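About Gornside Neighbors

Gornside Neighbors is a small community arts club in Ikville. We began in February, in one borrowed room on Costa Street, with 11 members and one old piano.
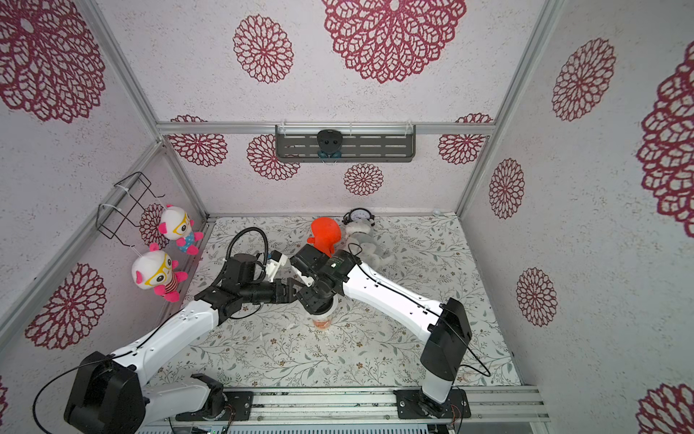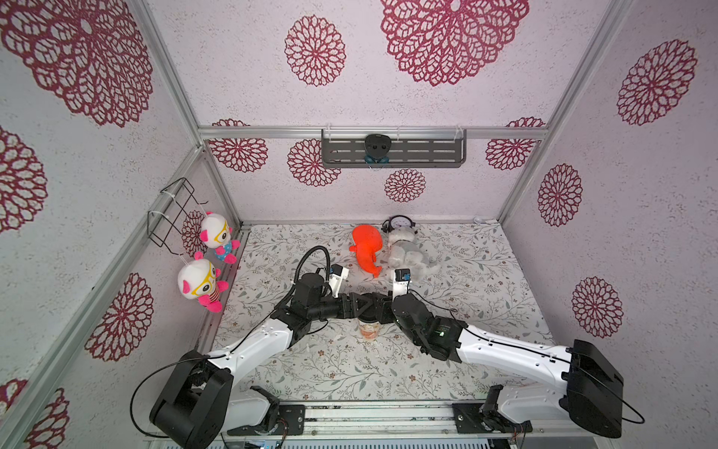
Flower-patterned walls and floor mat, in both pictures.

Today we are 70 members — singers, painters, people who like to bake for the others. We prepare birthday songs for older residents, a street concert each summer and a small art show in the Asico hall. Last year around 1,000 visitors came to the show, and we were very happy about it.

You do not need to read music or to have studied art. Membership is free for the first month. After this we ask for a small fee, which pays for paint, paper and the rent of the hall.

If you would like a song for a neighbor, please write to us two weeks before the day. We answer every letter, also the short ones.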